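Talking bread (and a lot of butter) with Dorottya Szekeres

2022-06-21

I'd been trying to get Dorottya Szekeres on the phone since December, and when she finally called me back she was eating. "Sorry, sorry, it's the end of a loaf, you can't leave the end," she said, and then I heard crunching for a good while. I liked her right away!

Dorottya runs Stulla, the little bread counter next to the Kashindye coffee shop. She has 13 kinds of bread on the board and bakes up to 145 loaves a day, more than I would have guessed from the size of the place (you can just about touch both walls). Before that she spent 14 years selling office furniture, and she doesn't miss it.

"I was fine at it," she told me. "I could sell you a desk right now. But I'd go home and bake until midnight, and my neighbors were getting fat."

I asked what people get wrong about rye, mostly because I get everything wrong about rye. Mine comes out like a wet brick. "You cut it too soon," she said, before I'd even finished explaining. "Everybody does. Leave it until tomorrow. Go out, see a movie." I confessed that I'd once cut one after 30 minutes and she made a noise I can't spell.

We got onto toast after that, and this is where she really took off. She thinks day-old bread makes better toast than fresh, and she likes it dark, darker than I do, with cold butter put on in slabs so it doesn't all melt in.
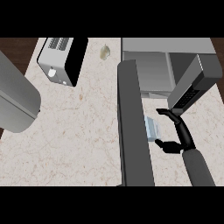
A toaster on a marble countertop.

"My grandmother did it in a dry pan," she said. "She'd rub it with garlic and then salt, and that was supper. I still do that on nights when I'm too tired to cook, so, most nights."

Her business partner, Bakari Nyaga, got on the line for a minute to complain that she keeps changing the seeded loaf. "People come in and ask for the one from last week," he said. "I have to tell them it's gone. She's moved on." Dorottya yelled something from the back about sunflower seeds and I didn't catch the rest.

I wanted to know if there'd be a second shop. She's looked at a spot on the Plovari side of town, and the rent was okay, but the oven she wants won't fit through the door. So for now it's a maybe. She's more excited about a flatbread with onions that she's been testing on the Kashindye baristas, who apparently eat it standing up before she can ask them what they think.

I went by the next morning and bought a rye. I waited until the following day to cut it, too, and had three slices with cold butter before lunch.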